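4.2 Medicine in mixed storage

The usual claim in the household literature is that people keep their medicine in a medicine place: a cabinet, a drawer, a tin on a high shelf. Simard's Fekness survey is cited most often for this, and its 2,706 replies do say so. But the survey asked people where they keep medicine, and people answer that kind of question with the place they have in mind. We doubt that it says much about where the cartons really are. In our own visits in Poltgate, more than 60 cartons turned up in boxes that also held things of other kinds, and most of the owners had told us beforehand that they had a cabinet.

Mixed boxes are easy to wave away as leftovers from a move. We are not convinced. Several of the households had not moved in 7 years, and the boxes were opened often enough that their owners could tell us what was in them without looking. We also don't accept the opposite reading, put forward in the Runden report, that a mixed box is a sign of a careless home. The report rests on four homes, all visited in December, when many people have things out of their usual places anyway. 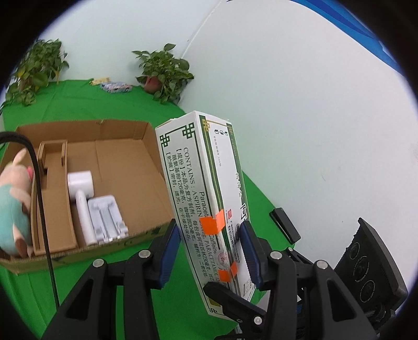
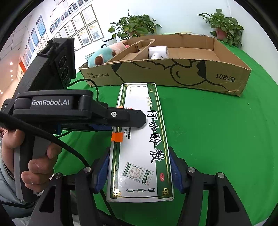 Figure 3. A medicine carton and an open cardboard box on a green cloth.

Packaging is supposed to settle the matter. A printed carton, the argument goes, announces itself and so gets put back with others like it. Malik's sorting scheme leans on this heavily: it tells the sorter to look for the name, then the list of contents, then any mark of legal class, and to place the item by the first of these found. The carton in Figure 3 meets all three tests. It has 阿咖酚散 in large black characters on one face, a red oval with OTC in white, and a list on another face where aspirin, paracetamol and caffeine can be read in English. By Malik's rule it should be one of the easiest things in a house to file. Yet a rule about reading only helps a person who stops to read, and we saw very little of that. People sorted by size and shape first. Long cartons went in wherever there was a long gap — with kitchen wrap, with candles, with rolled paper. Print came into it late, mostly when someone was hunting for a remedy and had to turn several boxes over.

Added labels did no better. The same carton carries two orange pieces stuck to the outside, easy to spot against the white. Color of this sort may help a person find an item again, but it gives no dose, no date and no reader. Some of the people we talked to had used colored stickers for years and gave us two different meanings for the same color within one conversation. We would not count such a mark as a label at all unless a second member of the household could explain it, and few could.

None of this shows that mixed storage is safe, and we make no such claim. We did not measure heat or damp, and we did not check expiry dates against use. Our complaint is a narrower one. The cabinet appears in study after study as the normal case, on the strength of what people say, and the box is then treated as a lapse. Until someone opens the cabinets as well as the boxes, we see no grounds for calling either of them normal. Section 4.3 takes up the cabinets we were allowed to open.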